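2026-01-14, mural shop, Darthorpe wall

Primer on panels 1 to 8 done before lunch. Second coat went on thin, roller was shedding so I swapped it. Panel 6 still has the ridge from the old batten, sanded it twice, leaving it now.

Grid transfer: Vojtěch Ševčík wants the squares at 42 cm, not the 50 we chalked in November. Means redoing the whole left side. Snapped new lines from the drainpipe, checked the diagonal, off by a hair at the top. Good enough for a heron.

Blue is a problem. Draltel sent the flat exterior again and we need the satin. Tested both on scrap next to the Brorkow leftovers. Flat one goes chalky when you rub it with a thumb. Emailed them, order 726, no answer yet. 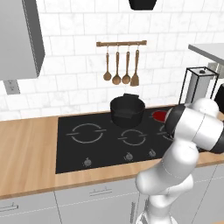 Mixed the ochre by weight this time, 79 g yellow oxide to the small tub, bit of raw umber, no black. Closer to the sketch than last batch. Lid is labeled, pls don't top it up with the old stuff.

Neighbors came by asking if the fish stays. Told them yes, the fish stays, only the lettering moves. The baker wants it higher so his awning doesnt cover the tail. Fair. Will shift it up one square and see how the reeds look.

To do: masking film for the window, stencil for the lettering (third cut, the R keeps tearing), call re scaffold hire, ask Vojtěch if he has teh long level. Brushes soaking in the gray bucket.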